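Ikcombe Guest House - spring room and fire safety check

Checked by Nabila El Idrissi, with Volkan Karakaya for the electrics
2019-04-25

A few words before the list. I know these checks can feel like a school report, and I promise I don't go round hoping to find things wrong! You have all kept the house beautifully through what was a very long winter, and most of what follows is small. Where I have written OK it means I looked and was happy. Where I have gone on a bit (and I do go on, as Loubna will tell you) it is usually because there is something I'd like done before the summer guests arrive. Please read the comments for your own floor at least, and initial the sheet in the linen room once you have.

ENTRANCE AND STAIRS

1. Front door opens fully from inside without a key - OK
Comment: It sticks a little at the bottom in damp weather. Noboru has already planed it once and I'd leave it alone until it has dried out properly.

2. Stair carpet fixed, no loose edges - ACTION
Comment: The fourth stair from the top on the back staircase has a lifted edge, just where you put your foot when you are carrying sheets and can't see it. I caught my own heel on it. Please would somebody tack it down this week, and until then let's all use the front stairs with laundry.

3. Handrails firm - OK

4. Stair lighting, both switches working - OK
Comment: Lovely and bright now. The new bulbs were worth the fuss.

5. Hallway clear - OK, with a small grumble
Comment: Two suitcases and a pushchair on my first visit, nothing at all on my second. Guests will leave things there, bless them, and a kind word at check-in does far more than a notice. We can always offer them the cupboard under the stairs.

FIRE

6. Alarm panel shows no faults - OK

7. Call points tested in turn - OK
Comment: We are up to the one outside Sengar. Hajar has the test book and has kept it in very good order, so do ask her if you aren't sure which is next.

8. Smoke alarms in every bedroom - ACTION
Comment: All present. The one in Flelell had a shower cap over it, which I have taken off. I do understand that the steam from that bathroom sets it off, and I know how tiresome it is at six in the morning, but a covered alarm is as good as none. Volkan thinks it can be moved nearer the window and will price it up. In the meantime, please ask guests to keep the bathroom door shut and the fan on.

9. Fire doors close on their own from any angle - ACTION
Comment: Plurier stops a hand's width short of the frame. The closer wants adjusting, a five-minute job. Every other door shut with a good solid click.

10. Extinguishers in place, pins in, in date - OK

11. Fire blanket in kitchen - OK
Comment: It has been moved to the left of the door, where you can reach it without leaning over the hob. Much better.

ELECTRICS (Volkan's notes, tidied up by me)

12. Kettles and leads - ACTION
Comment: The kettle in Sengar has a split in the lead close to the plug. It has been taken out and cut so that it can't find its way back. There is a spare on the top shelf in the linen room, and I have put 40 pounds aside in the house tin for another.

13. Bedside lamps - OK
Comment: Please keep to the bulb strength written on the shade. It is tempting to pop in whatever is in the drawer.

14. Extension leads - OK
Comment: Only one in use, fully unwound. Thank you!

BEDROOMS

15. Windows open and lock, restrictors fitted - OK
Comment: A drop of oil on the ones facing the road would be kind to everybody's wrists.

16. Heaters clear of bedding and curtains - ACTION
Comment: This is the one I worry about most. In two rooms the curtain hung down behind the heater, and in another the bed had crept along until the cover was nearly touching it. Beds do wander when you hoover round them. Pull each one back to its mark on the skirting board as the very last thing before you shut the door, and have a quick look for anything left lying on top of the covers or dropped down the side.

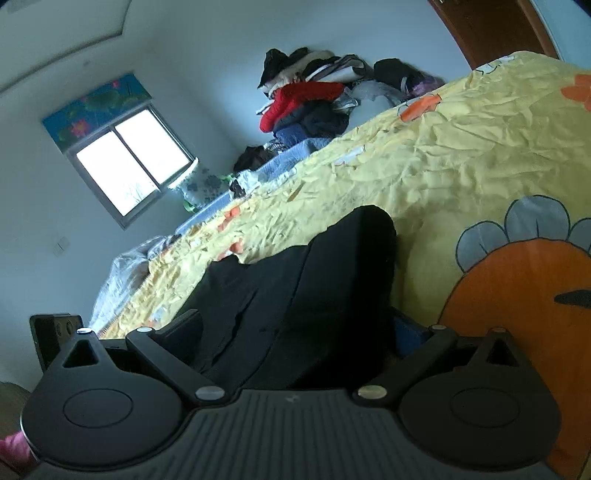

17. Bed frames and slats sound - OK
Comment: I sat on every single one, and I am not a small woman, so you may take that as a thorough test. The legs on the double in Plurier could do with tightening before September, when the walking party is back with us and every bed in the house will be full.

18. Mirrors and pictures firmly hung - OK

19. Rugs flat, with gripper underneath - ACTION
Comment: The rug in Flelell slides. There is a roll of the rubbery underlay in the shed, behind the paint, and a piece cut slightly smaller than the rug will do nicely.

BATHROOMS

20. Hot water not scalding at the tap - OK

21. Bath mats sound and clean underneath - OK
Comment: Do lift them and look, though. Hang them over the side of the bath after each clean so they dry through.

22. Grab rails - OK

Hajar will keep the master copy by the telephone. Would whoever finishes a job please write the date beside it and sign? Loubna is ordering the door and bed fittings, so let her know if your room needs anything else before she sends it off.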